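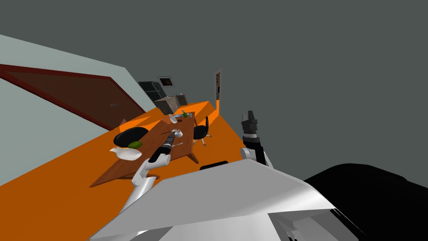

Figure 2. Staff room table and chairs.

Section 8. Care of Shared Rooms

8.1 Scope
This section applies to the staff rooms and kitchens on the ground floor of the Tildale building. It replaces the sheet issued in December. Questions should be directed to Cherry Mae Villanueva, Building Services, extension 605.

8.2 Cleaning wooden tabletops
1. Remove all dishes and papers from the table.
2. Wipe the surface with a soft damp cloth, following the grain.
3. Dry with a second cloth. Do not leave standing water on the wood.
4. Apply Florkik oil once every 28 days and enter the date on the room card.

CAUTION: Oiled cloths can catch fire on their own. Lay them flat outdoors to dry before disposal.

8.3 Kitchen area
1. Run each faucet for two minutes after the building has been closed for a week or longer.
2. Label all food placed in the refrigerator with a name and a date. Unlabeled food will be discarded.
3. Keep the space in front of the door clear at all times.
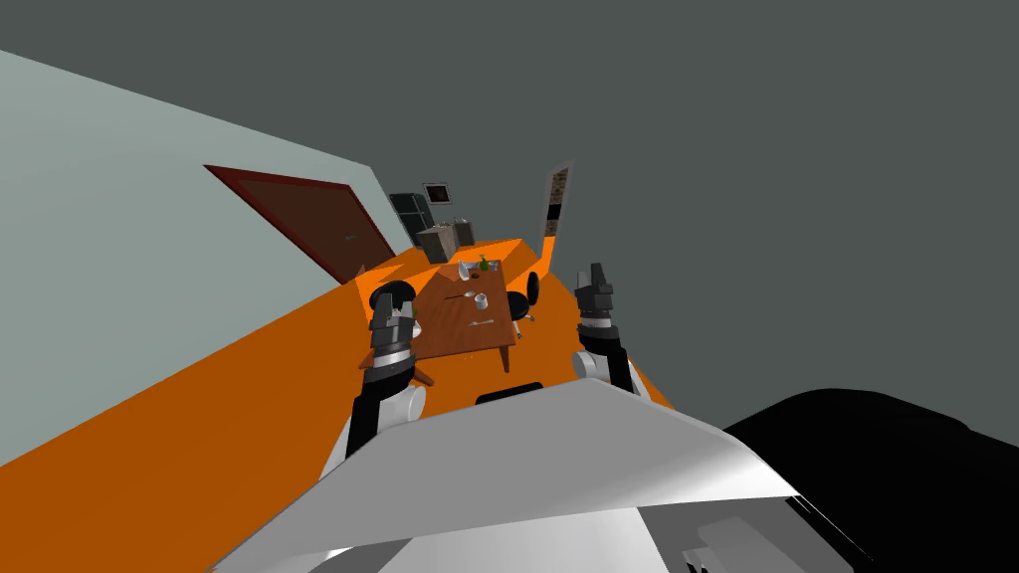
Figure 3. Door, refrigerator and sink.

NOTE: The refrigerator is defrosted by Building Services only. Do not use tools to remove ice - damage to the lining is not covered by the Tenine service agreement.

8.4 Repairing light scratches
1. Test the Kollár wax stick on the underside of the table.
2. Rub the wax across the scratch until it is filled, then level it with a plastic card.
3. Buff with a dry cloth. Scratches deep enough to catch a fingernail must be reported to Kenneth Saludo.

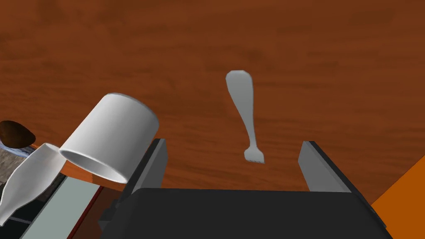 8.5 Closing the room
1. Push all chairs under the table.
2. Switch off the lights and shut the door - it does not lock by itself.

Revised 2022-02-22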